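Senan Hayes
Apr 3, 2021

Week three of the two-arm table in the shared shop. I still don't buy it. A thread.

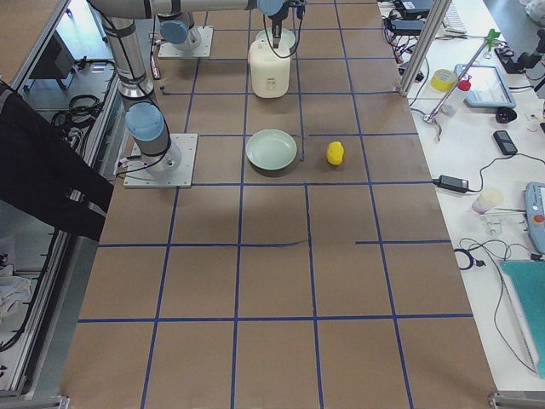 The pitch from Skusura (our name for the project, don't ask) was that two arms would clear a table faster than one. So far two arms means twice the cables and one very long argument about who gets to move first.

Right now the long-reach arm does the work. The other one stays folded up out of its way. I keep asking what we paid for the second base plate for.

The grid is kraft paper and blue tape. I was against it. I wanted printed markers. I lost, and the tape was cheap, so fine. But tape lines are only as straight as the person laying them, and one of the crosswise ones is in pieces.

Before anyone replies "the software corrects for that": show me. I've read the Destov notes twice and all I found was a promise.

Test objects so far: jug, bowl, plate, little yellow thing. I'd like some ugly ones. Keys. A wet sock. Anybody can look good over a jug.

Our log for March says 100 tries at the jug, 41 clean lifts. Somebody wrote "promising" next to that. I'd send back a toaster with those numbers.

Yes, I know the first batch was run with the old grip settings. Then run it again with the new ones and write that down too. I'll wait.

Most of the table has never been used. Everything happens in the top few rows because that's where the reach is comfortable. Put the bowl down at my end and then tell me it works.

Also the desk. Somebody please pick up the paper cup. The stop button lives over there and I want a clear path to it.

Halász says give it 10 more days. Grelteo want to see it after that, and they'll want to pick the objects themselves. Good. I would too.

What would change my mind: both arms moving at once, whole grid, things it hasn't met before, and me choosing where they go. If it does that I'll post it here and take the teasing.

Until then I'm clearing tables by hand.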